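중고폰 이야기, 두 번째 편지
2020년 2월 1일

지난 편지에서 폰을 바꿀까 말까 한참 투덜거렸더니 답장이 꽤 왔어요. 다들 비슷한 고민을 하고 계시더라고요. 그래서 이번 호는 통째로 그 얘기입니다. 새 폰 소식은 다른 뉴스레터에도 많으니까 저는 쓰던 폰을 고쳐서 더 쓰는 쪽, 그리고 남이 쓰던 폰을 사서 쓰는 쪽을 적어 볼게요.

제 폰부터 말씀드리면, 4년째 쓰고 있어요. 화면은 멀쩡하고 카메라도 저한테는 충분한데 배터리가 문제였죠. 아침에 꽉 채워서 나가도 점심 먹고 나면 벌써 빨간색이고, 추운 날에는 반 넘게 남았는데도 그냥 꺼져 버려요. 버스 도착 시간 보려고 꺼냈다가 까만 화면만 보고 서 있던 날이 하루 이틀이 아니에요. 보조 배터리를 늘 들고 다니긴 했는데, 가방에서 선 꼬이는 거 아시죠? 이어폰 선이랑 충전 선이랑 열쇠고리가 한 덩어리가 되어서 나옵니다.

처음에는 당연히 새 폰을 볼 생각이었어요. 매장에 가서 이것저것 만져 보고, 요즘 폰은 왜 이렇게 큰가 한 손으로 들어 보고, 가격표를 보고 조용히 내려놓고 나왔습니다. 저는 손이 작은 편이라 엄지로 화면 끝까지 안 닿는 폰은 정말 불편하거든요. 작은 폰이 다시 나온다는 소문은 계속 도는데 소문으로 전화를 걸 수는 없잖아요.

그래서 집 근처 수리점 Urnimlow에 갔어요. 간판이 작아서 늘 지나치기만 했던 곳인데 안은 생각보다 넓더라고요. 배터리만 바꿔 달라고 했더니 사장님이 폰을 받아서 뒤집어 보고, 충전 단자를 들여다보고, 먼지부터 빼자고 하셨어요. 충전이 됐다 안 됐다 하는 것도 단자 청소를 하고 나니 멀쩡해졌습니다. 저는 그동안 선이 나쁜 줄 알고 애꿎은 충전 선만 두 번을 새로 샀어요! 혹시 선을 깊이 꽂아도 헐겁게 빠지는 분 계시면 선 사기 전에 단자부터 봐 달라고 하세요. 집에서 바늘로 파는 건 하지 마시고요. 제가 해 봤는데 사장님한테 혼났습니다.

배터리 교체는 맡겨 놓고 커피 한 잔 마시고 오니 끝나 있었어요. 돌아온 폰은 그날 밤까지 버텼고 그 다음 날도 버텼습니다. 이게 이렇게 간단한 일이었나 싶어서 조금 허탈했어요. 다만 방수는 예전만 못할 수 있다고 하셨으니 욕실에 들고 들어가는 버릇은 고치는 중이에요(쉽지 않아요, 욕조에서 팟캐스트 듣는 게 낙이라).

그런데 여기서 이야기가 끝나지 않고, 엄마 폰이 고장 났습니다. 이쪽은 메인보드 문제라 수리비가 폰값을 훌쩍 넘는다고 해서 결국 중고를 알아보게 됐어요. 엄마가 원하신 조건은 딱 두 개였어요. 작을 것, 그리고 홈 버튼이 있을 것. 화면을 쓸어 올리는 건 절대 안 배우시겠대요. 사진은 많이 찍으시고 게임은 안 하시고, 통화는 하루 종일 하십니다.

중고 사이트를 밤마다 뒤지면서 알게 된 것들을 적어 둘게요. 먼저 저장 용량. 엄마의 예전 폰은 용량이 작아서 사진을 지우느라 늘 바쁘셨는데, 이번에 옮기면서 보니까 동영상만 264개가 있었어요. 그중 상당수가 주머니 속에서 찍힌 새까만 영상이었고요. 같은 기종이면 용량이 한 단계 큰 걸 사는 편이 마음이 편합니다. 중고는 새 제품만큼 용량별 가격 차이가 크지 않은 경우가 많더라고요.

그 다음은 배터리 상태인데, 판매 글에 배터리 얘기가 아예 없으면 저는 꼭 물어봤어요. 설정 화면을 캡처해서 보내 달라고 하면 대부분 바로 보내 주세요. 답이 흐릿하면 그냥 넘어갔고요. 상태가 좀 낮아도 값이 그만큼 싸면 사서 교체하는 방법도 있으니까 교체비까지 더해서 비교해 보세요. 저는 종이에 써 가면서 했습니다.

그리고 계정 잠금! 이건 정말 중요해요. 전 주인이 계정에서 로그아웃을 안 하고 넘기면 초기화를 해도 그 사람 비밀번호를 물어봅니다. 만나서 거래하실 때는 그 자리에서 초기화하고 첫 설정 화면이 넘어가는 것까지 보고 돈을 건네세요. 카페 와이파이가 느려서 어색하게 마주 앉아 있는 시간이 좀 길어질 수는 있는데, 집에 와서 벽돌을 발견하는 것보다는 낫습니다.
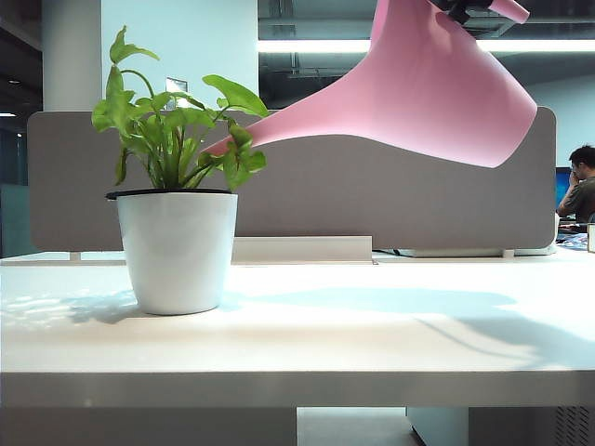
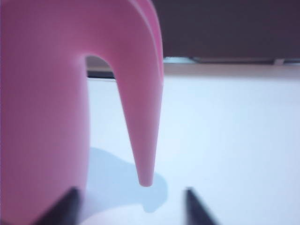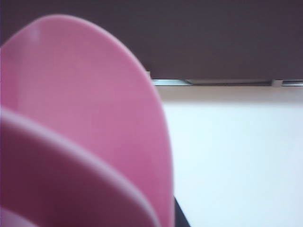
Halyna Polishchuk 님은 답장에서 개인 거래보다 리퍼 업체 쪽이 속 편하다고 하셨어요. Worton에서 산 폰이 한 달 만에 스피커가 지직거렸는데 군말 없이 바꿔 줬다고요. 값은 개인 거래보다 조금 더 주더라도 보증 기간이 있는 게 어디냐, 부모님 폰이면 더더욱 그렇다, 라고 길게 써 주셨습니다. 그리고 등급 표시를 너무 믿지는 말라고도 하셨어요. 같은 A급이라도 업체마다 기준이 달라서, 어떤 곳은 모서리 찍힘까지 A급에 넣는다고 하네요.

듣고 보니 맞는 말이라 저도 리퍼 업체를 찾아봤어요. Hutsuliak이랑 Stultmont 두 군데를 비교했는데, 앞쪽은 값이 좋은 대신 색을 고를 수가 없었고 뒤쪽은 실제 그 기기의 사진을 앞뒤로 올려 주더라고요. 엄마는 색에 진심이신 분이라(은색 아니면 안 된대요) 결국 Stultmont로 갔습니다. 주문하고 나서 취소하고 용량 큰 걸로 다시 주문하느라 상담원분을 좀 귀찮게 해 드렸어요. 죄송하고 감사합니다.

받은 폰은 뒷면에 잔기스가 몇 줄 있고 화면은 깨끗했어요. 케이스를 씌우니까 안 보여요. 엄마는 홈 버튼을 눌러 보시더니 됐다, 하고 바로 이모한테 전화를 거셨고 저는 그 옆에서 연락처 옮기는 걸 거의 한 시간 동안 기다렸습니다. 통화가 안 끝나서요.

옮길 때 애먹은 건 메신저 대화였어요. 사진이랑 연락처는 클라우드로 알아서 따라오는데 메신저는 앱 안에서 따로 백업을 해야 하잖아요. 옛날 폰이 아직 켜질 때 해 두셔야 합니다. 엄마 폰은 켜졌다 꺼졌다 하는 상태라 켜진 틈을 타서 겨우 했어요. 은행 앱도 새로 인증해야 하니 신분증을 옆에 두고 시작하시고, 본인 명의 번호로 문자가 오는지부터 확인하세요. 유심을 옮기는 걸 깜빡하고 인증 문자를 하염없이 기다린 사람이 바로 접니다.

옛날 폰을 어떻게 버리느냐고 물어보신 분도 계셨는데, 일반 쓰레기로는 버리시면 안 되고요, 배터리가 부풀어 있으면 누르거나 분해하지 말고 수리점이나 수거하는 곳에 그대로 가져가세요. Urnimlow에서는 그냥 받아 주셨어요. 가져가기 전에 유심 빼는 거, 메모리 카드 들어가는 기종이면 그것도 빼는 거 잊지 마시고요. 켜지는 폰이면 계정 로그아웃하고 초기화까지요.

아 그리고 소프트웨어 지원 기간 얘기를 빼먹을 뻔했네요. 아무리 상태가 좋아도 업데이트가 끝난 기종은 은행 앱이 먼저 말썽을 부리더라고요. 사려는 기종이 아직 최신 버전을 받는지 제조사 홈페이지에서 한번 확인하고 고르세요. 저희는 이걸 보고 후보에서 두 기종을 뺐고, 그중 하나는 제가 제일 예쁘다고 생각한 폰이라 좀 아까웠어요.

제 폰은 이대로 8월까지는 써 볼 생각이에요. 그때쯤이면 작은 폰 소문도 사실인지 아닌지 판가름이 나 있겠죠. 정말로 나오면 매장에 가서 엄지가 끝까지 닿는지부터 재 보고 바로 편지 쓰겠습니다!

다음 호는 충전기 얘기를 하려고 해요. 서랍에 충전기가 몇 개씩 굴러다니는데 왜 급할 때는 맞는 게 하나도 없는지, 빠른 충전이라고 적힌 건 다 빠른지 궁금하신 점 있으면 이 메일에 그대로 답장 주세요. 중고폰 사다가 당한 이야기도 계속 받습니다. 이름 빼 달라고 하시면 빼고 실을게요.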